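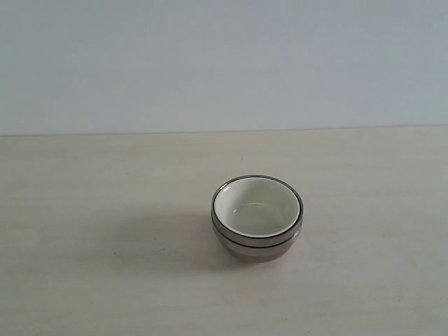
Arndale workshop teaches robot to do the washing-up, minus the washing

Anyone who has tried to get a teenager to put the bowls away will feel for the team at Drasero, a small automation firm with a workshop above the old carpet showroom in Arndale. Since September its staff have been steering a robot arm through the same chore, over and over, in the hope that it will one day take the hint.

The project is called Wemanar, and the idea behind it is an old one. Nobody writes out instructions for picking up a bowl. A person works the arm by remote control, does the job properly, and the computer keeps a record of every twitch. Do that often enough and the machine should be able to have a go alone. Drasero has set "often enough" at 4000 turns, a figure the staff now mention in the tone other people use for mortgages.

A good turn takes 21 seconds. A bad one takes as long as the operator's patience, and is thrown out afterwards so that the arm does not pick up bad habits. Operators swap over every 15 minutes, which the firm puts down to tired wrists. One of them told us it was more a matter of tired character.
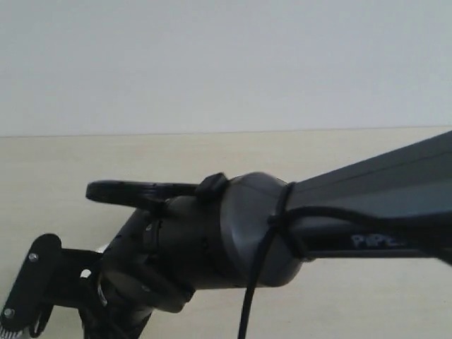

Bowls were chosen for being awkward. The arm has to come down at the rim and get a fingertip inside, and a hand that is out by the width of a pencil will push the thing across the table instead. Polished steel brings its own trouble, as a shiny bowl shows a camera a good deal that isn't bowl. The answer, according to the firm, is to practise with different sorts and keep moving them about, so the robot learns what a bowl is and stops trusting the spot where it last found one.

New operators get five practice runs before theirs count. Our reporter was allowed a try on Tuesday and can confirm that remote control makes a fool of people who have handled crockery without incident for decades. The recording was deleted, at everyone's request.

The work is being paid for by Magaña, a catering supplier that would like help in its hire depot, where bowls come back by the crate and have to be sorted before they go out again. It has not said when it expects the arm to start, and Drasero has not offered a date. 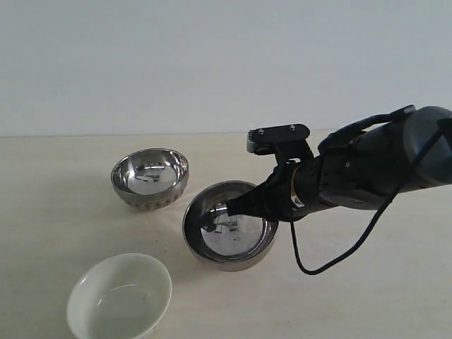 Steel and ceramic bowls on the table at Drasero's Arndale workshop, with the arm's fingertip just inside the rim of one.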